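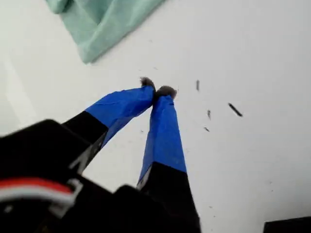

Progress report to the Sutter Fund
Live Music Residency, Ludholm and Palstead
Reporting period: second quarter, ending March

1. Status

The residency is running on schedule at both rooms. The grant covers 30 evenings of live music across the year, and 26 have been booked. The remaining four are held for the Palstead room, where the bar is changing its opening hours and has not yet confirmed its summer calendar. No evening has been canceled in this period. One Ludholm date was moved from a weeknight to a Sunday at the request of the venue.

2. Attendance

Paid admissions for the quarter came to 964 over both rooms. The Ludholm room holds 200 standing and was full on two evenings, both with the house band. Palstead is smaller and sells tables instead of tickets, so its figures are taken from the table sheet and do not include people who stood at the bar. We will keep the two methods separate in the final report.

3. Stage and sound
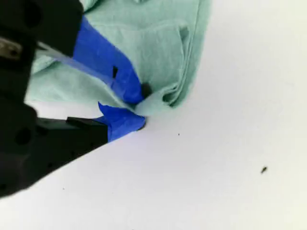 Changeover between the opening act and the house band was the main technical problem in the first quarter. Microphone stands and monitor wedges were being reset by eye, and the sound check had to be repeated for the second act. Positions are now marked on the floor and on the stand legs, with one color for each act. The house band has bright blue tape of the kind wrapped near the tips of the black gripper fingers, which stands out well against dark hardware. The opening act has white. Changeover has come down to the length of one recorded song.

Feedback in the vocal monitors at Ludholm is not fully solved. The low ceiling over the drum riser is the likely cause. We have moved the riser forward and lowered the wedge level for the harmony singers. The lead vocal is still a problem when the room is less than half full.

4. Repertoire and licensing

Set lists are filed after each evening through the Bunano reporting form. Most of the material is covers, so the form has to carry writer credits as well as titles. Three lists were returned for missing credits and have been corrected. Bands now receive a blank form with their contract. 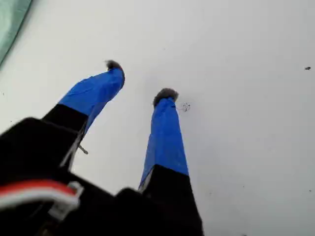
Gripper with blue-taped fingers and gray tips.

5. Budget

Band fees are in line with the approved budget. Equipment rental is over for the quarter, due to a replacement mixing desk at Palstead, and the overrun is covered by the unspent printing line. No change to the total is requested.

6. Next quarter

Confirm the four open Palstead dates.
Repeat the monitor tests at Ludholm with the room empty and again with an audience.
Send the revised door sheet to both venues.
Submit the rental invoices with the next claim.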